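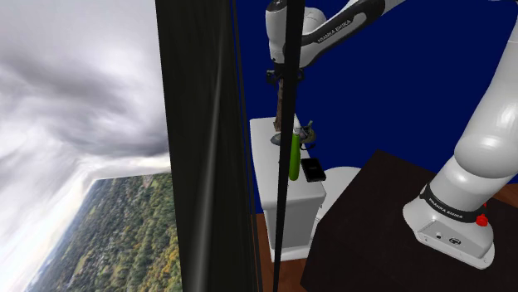
What happens to a pet when its family goes on holiday?

The pet either goes with the family, stays at home with someone to look after it, or stays somewhere else, such as a kennel or a cattery.

Young Readers > Animals > Pets and Travel

Going on holiday with a pet

Dogs are the pets that travel most. Many are happy in a new place if their people are there. Cats are different. A cat cares a lot about its own home and its own smells, so most cats would sooner stay behind. Rabbits, hamsters and fish don't usually travel at all.

In the car

A dog in a car needs to be held safely in place, the same as you do. It might wear a harness that clips to the seat belt, or ride in a crate in the boot of an estate car. If the driver brakes hard, a loose dog can be thrown forward and hurt, and it can hurt other people too.

Dogs need breaks. On a long drive, stop every 2 hours so the dog can have a drink, a wee and a short walk. Keep the lead on before you open the door.

Never leave a dog alone in a parked car. Even in April, when it feels cool outside, the inside can heat up very quickly. Opening a window a little does not make it safe.

On the train

When the Henare family went from Clesent to Lorneck, they took their dog, Faulkner, on the train. The trip is 236 miles. Faulkner lay on the floor under the table, and his lead stayed on the whole way. Dogs are not allowed on the seats.

"We gave him a long walk first," says Beverley Henare. "He slept for most of it. He woke up when somebody opened a cheese sandwich."

At the hotel

Some hotels take dogs and some don't, so a grown-up has to ask before booking. The hotel may charge extra, because the room needs more cleaning afterwards. At the Ternex Hotel in Lorneck the charge was £7 a night, and Faulkner had to stay out of the breakfast room.

People who are allergic to dogs may need a room where no dog has slept. That is why many hotels keep certain rooms for guests with pets.

What to pack for a dog

Its usual food and two bowls
Its bed or blanket from home
Poo bags, more than you think
A collar with a tag that has a phone number on it
Any medicine it takes

Staying behind

A kennel is a place that looks after dogs, and a cattery does the same for cats. Big ones may have room for 50 animals. Staff feed them, clean up and let the dogs out for exercise. The animals must have had their vaccinations before they arrive. A pet can also stay at home if a neighbour or pet sitter comes in every day.

Words to know

Vaccination: a medicine that helps to stop an animal catching an illness.
Cattery: a place where cats stay while their owners are away.

Filed under: Animals, Holidays, Ages 7 and up

Contact us | Copyright | Back to top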